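Week 7 - Ceasefires and who gets to call them
Intro to Conflict and Foreign Policy, handout (goes with the slides, doesnt replace them)

Reading first: the Grenum chapter in the pack, sections 1 to 3. Skip the appendix.

1. Terms

Truce - short, local, often verbal. Ceasefire - wider, usually written, has a start time. Armistice - formal end of the fighting, not of the war. Peace treaty - settles the political question, or says it does. Newspapers swap these about freely. In essays please don't.

Cessation of hostilities is the awkward one. Weaker than a ceasefire, normally no monitors, normally no map attached. Governments like it for exactly that reason.

2. Who signs

Three levels: outside sponsors, the government, the armed groups. Sponsors can sign in a hotel in an afternoon. Armed groups may have no one in the room at all. Ask of any text: who is bound by this, and who was told about it afterwards?

Our running case is the Setavgate exercise, same as last week. Two sponsors, one government, four armed groups, a border town (Bako) and a supply road down to Rallo. Text agreed at 6 in the evening, in force from midnight. First complaint logged before breakfast.

Figures from the case file, you'll need them for the seminar:

547 complaints logged over the whole period
183 judged to be real violations
279 could not be checked, no access
the rest dismissed or duplicates

Look at the middle figure. More than half the file is "don't know". Each side read those 279 as proof of whatever it already beleived. The sponsors quoted only the 183, and the opposition press quoted only the 547.
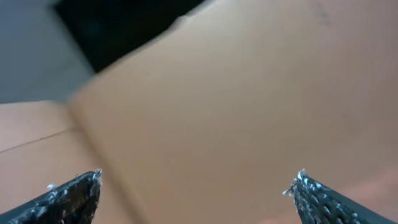
3. Monitoring

Monitors need access, a mandate and somebody to report to. At Bako they had the first two and sent reports to a joint office where either sponsor could block publication. So the reports existed but didn't circulate. Compare with week 4 on inspections, same problem.

Local monitors vs foreign monitors: locals know the ground, get leaned on. Foreigners are slower, rotate out, cost more. Most missions mix them. Grenum argues for locals with foreign cover, see section 2, decent argument but thin on evidence.

4. Domestic politics

Leader backs a ceasefire: critics say weak. Leader drops it: critics say reckless. The same critics, sometimes, inside 20 days. Worth checking dates on quotes before you build a paragraph on them. Legislatures mostly get their say through money and hearings, less often through a vote on the deal itself.

Also watch wording. "Violations on both sides" can be true and still hide that one side did most of it.

5. For the seminar

Come with a one page note. Pick one sponsor and advise it on whether to publish the Bako reports. Give the case against your own advice as well. No more than a page, I will stop reading.

Essay titles go up in August for resit students, everyone else has them already. Maps of the Rallo road are in the shared folder, use the second version, the first one has the checkpoints in teh wrong order.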